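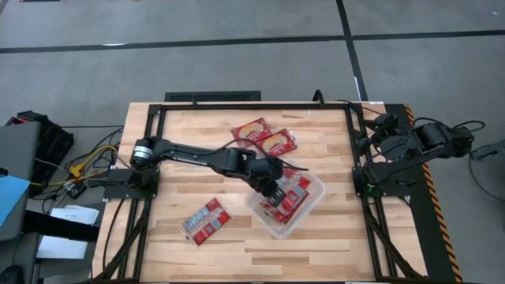 这两天在整理家里的零食柜,顺便把做法记下来,分几条发。起因是四月份囤货囤过了头,柜门一开就往下掉。我先把同一种包装的归到一起,红色袋子的最多,装进一个浅的半透明塑料盒,圆角的那种,袋子互相压着放,外面木桌上还有几包没进去。盒子浅有个好处,不用翻到底就能看见都有什么。

2/ 盒子是在 Flosside 买的,没有盖子。我本来想要带盖的,后来发现每天都要开,盖子反而碍事,最后都摞在柜顶落灰。

3/ 放的顺序:快到期的放上面,新买的塞下面。日期印在背面的,就把背面朝上放。这一步最花时间,但做一次能管一个月。

4/ 有人问要不要把外包装都拆掉。大包装我拆,独立小包不拆。拆开的用夹子夹好,单独放在门边,先吃这些。受潮的那袋米饼已经扔了。

5/ 柜子一共两层能用。上层放干货和面条,下层放零食。小孩够得着下层,所以糖放上层最里面。Nhi Văn 家是反过来放的,她说小孩自己拿反而吃得少,我家试过,不行。

6/ Khang Chu 留言说可以贴标签。贴过,Suvent 的那种白色标签纸,塑料面上贴不牢,天一热边就翘起来。现在直接用油性笔写在胶带上,写品类和月份就够,换的时候一撕就掉。

7/ 花费:盒子加夹子一共 70 块。胶带是家里原来就有的,没算。

8/ 还没弄完的:调料那一格,还有冰箱门。调料瓶高矮不一样,浅盒子放不住,打算找个深一点的。谁用过 Preven 的深款,麻烦说一下内侧宽度,网页上只写了外面的尺寸。

9/ 补一条。清柜子的时候先把隔板擦了再往回放,我第一次忘了擦,又全部搬出来一遍。隔板缝里的碎渣用旧牙刷刷,比抹布好用。

10/ 买东西的规矩也改了:同一种零食剩两包以内才补。超市打折也照这个来。

2022年5月12日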